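Notebook - Clasden knee brace, strap and hinge work
Tuesday, July 2, 2019

Picking up from where I left the strap problem on Friday. The lower strap still creeps down the calf when the wearer goes up stairs, and I'm getting pretty tired of writing that sentence. Swapped the smooth lining for the ribbed one from Hemudum and wore it myself for 2 hours, mostly sitting, then up and down the back stairs until my own knee started to complain (the left one, the one with the old meniscus tear, so it's a fair test!).

Result: slips a lot less, but it itches. There was a red line under the top edge when I took it off and it took most of lunch to fade. Not great for anybody with thin skin, and that's a good chunk of the people who end up with arthritis on the inner side of the knee. I want to try folding the edge outward before I give up on the ribbed stuff.

Hinge notes. Set the extension stop 2 notches in and walked the corridor. Feels stiff at heel strike but the knee doesn't snap back, so I'm calling that the starting position for the wear trial. Dabbas sent 4 new side bars and one of them has a burr near the rivet hole - filed it down, marked it with blue tape, please don't put it in the good drawer.

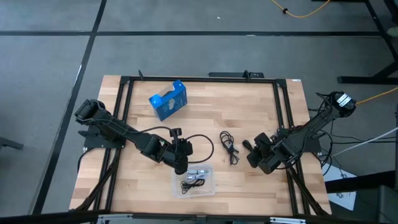

Pads and swelling

Keep forgetting that a swollen knee in the evening is a different shape from the same knee at breakfast. The foam condyle pads that feel snug in the morning dig in by dinner time. Thinner pads plus a longer upper strap would probably cover it. I've got 8 pad pairs cut in the softer foam and will stitch the loop backing on tomorrow if the machine behaves.

Also reread the fitting sheet and it's too wordy. People want to know which strap goes first (the one just below the knee, then the calf, then the thigh) and how tight. "Two fingers under the strap" is fine, leave that in. Needs a plain line about taking the brace off and calling the clinic if the foot goes numb or the calf gets hot and sore.

Grekisthorpe clinic wants sample braces in August, both sizes. Large is close. Small hasn't even got its thigh cuff yet, so that's next.

Ordered: ribbed lining, D-rings, more blue tape.

2 comments
Share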